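3.2 Materials and layout

Stems were supplied by Hurnen as single pieces and kept in plastic trays between sessions. We selected two flower types for the arrangement task: a red rose on a long stem and a blue head of the hydrangea kind. Foliage was handled as a separate class, as detached leaf sprigs are easily confused with leaves still on a stem. Each participant completed 20 arrangements on a white table, with the tray placed at the left.

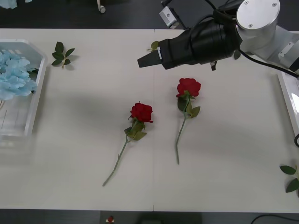

Figure 2. Start layout with two red roses side by side on the table, blooms toward the far edge. The tray at left holds a blue flower head.

Stem angle was scored separately from bloom position. Following Pinovitz, we took the base of the bloom as the reference point – the stem tip proved less stable across raters, mainly where two stems lay close together. Layouts in which stems crossed were scored twice and the mean retained. Sessions lasted about 40 minutes, including a short break. Loose sprigs left on the table at the end of a session were logged but not scored, as in the Tresumel protocol.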